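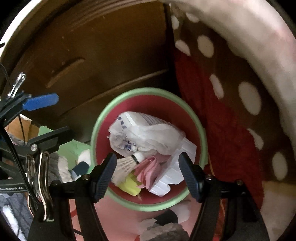
Bin Notes, No. 46

1/8
Umholm changes its curbside rules in December. Plastic film and wrappers move to general trash. Cartons stay in paper if they are flat and empty.

2/8
Film is light and wraps around the disc screens at the Crichton sorting line. The line stops for cleaning 3 times a shift. Each stop is logged as downtime and billed back to the city.

3/8
Cartons are a separate problem. Plain board pulps fine. Coated board needs longer in the pulper, and the Floltness mill takes it only in separate bales.

4/8
Small office and bathroom bins are where most of the mixing happens. One bin, one bag, everything in it. The bag then goes in whichever cart is closer.

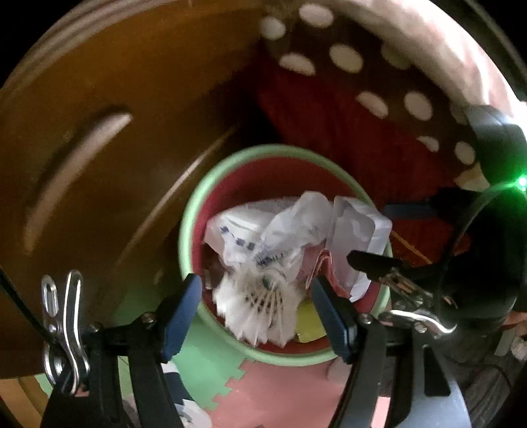

5/8
Bagged material is pulled off at the front of the line and sent to landfill unopened. Anything recyclable inside goes with it.

6/8
The Fotgate pilot put a second bin next to the first in 200 apartments. Same size, different lid. Results are due with the new rules.

7/8
Open question: who pays for the second bin in rentals. The draft says "the occupant or the owner."

8/8
Comments on the draft close Sun 24 September. The form is on the Umholm public works page, under Solid Waste.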